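Week two with the Prodari two-finger gripper on the KUKA. The brochure says "handles cluttered bins with ease." I have notes.

Setup is plain on purpose. Two gray metal bins clamped side by side, red and green blocks, pick from one and drop in the other. If a gripper can't do this I don't care what it does with your soft fruit.

233 picks logged so far. 19 misses. Prodari's sales deck claims one in 2000. I would love to know what they were picking. Pillows?

Most of the misses are the same miss. Block lying close to a wall, finger comes down, finger meets wall, controller decides that counts as a grasp. Arm lifts off holding air and reports success.

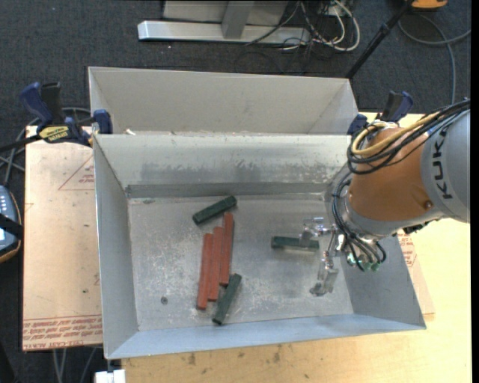
Six blocks in the front bin, gripper at the right-hand green one.

Reds packed side by side are the other sore spot. The fingers want a gap and there isn't one. The old Gurstead gripper was slower and uglier, but it would nudge a block loose first. This one just goes for it – bold, I guess.

Yes, I tried the Prirnaritz controller too. Nicer menus. It added around 10 minutes to every restart and dropped the same blocks. I'm told an update is coming in May. I was told that about the last update.

Someone asked about Võ, the camera software. Finds green fine. With reds that touch, it sometimes calls two of them one wide block, and then we all find out how wide the gripper opens.

To be fair to Prodari: finger wear looks fine to me, and swapping the tips takes one hex key. I've used grippers where it took three and a prayer.

Would I buy it? Not at that price, and not on those numbers. Next round is the same blocks with a rubber pad on the fingertips. I expect it to help with slipping and do nothing about the walls. Will post the log either way.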